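3.2 천의 상태와 ‘접힘’ 판정

가정용 천의 정리를 다룬 기존 논의는 네 귀퉁이가 맞으면 접힌 것으로 본다. 우리는 이 기준이 지나치게 관대하다고 생각한다. 검은 테두리를 두른 노란 천에서는 가장자리가 말리는 것만으로도 윤곽이 크게 달라진다(그림 2a).

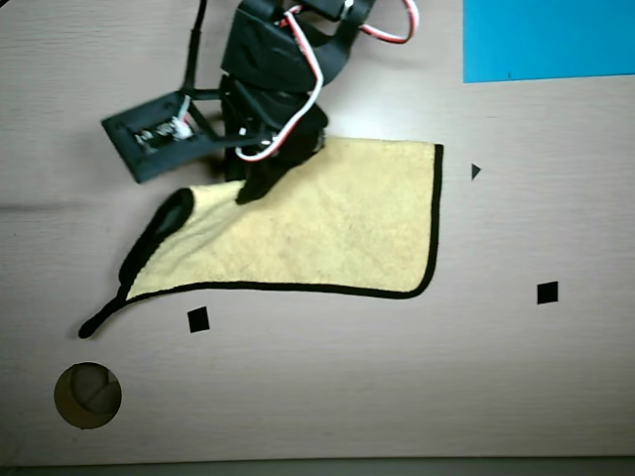
그림 2a. 왼쪽이 말려 검은 테두리가 드러난 노란 천.

Jundanano 분류표의 10개 항목 가운데 이런 상태에 들어맞는 것은 없었다. ‘펼침’도 ‘접힘’도 아닌 것을 평가자 재량에 맡긴 셈인데, 그렇게 얻은 일치도를 얼마나 믿어야 할지 의문이다.
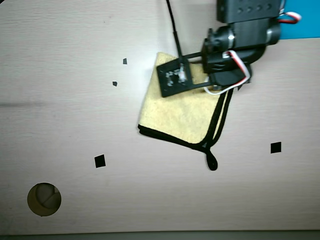 테두리와 고리도 문제다. Wiriya는 검은 선이 겹의 경계를 알려 준다고 보았으나, 선이 나란히 보인다고 해서 겹이 고르게 포개졌다고 할 수는 없다. 판정 297건을 다시 검토한 뒤에도 이 유보는 거두지 않았다.

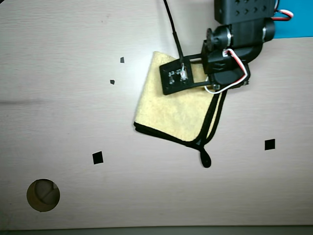
두께를 대신 쓰자는 제안 역시 근거가 약하다. 보풀이 있는 천은 접지 않아도 도톰해 보일 수 있고, 그늘진 옆면은 두께를 과장하기 쉽다(그림 2b). 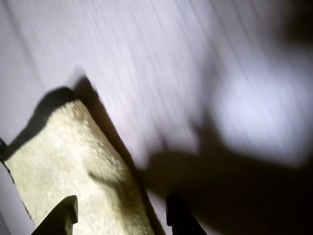
그림 2b. 보풀진 크림색 표면과 어두운 옆면. 움직임으로 흐려져 있다.

따라서 이하에서는 두께를 보조 지표로만 쓴다.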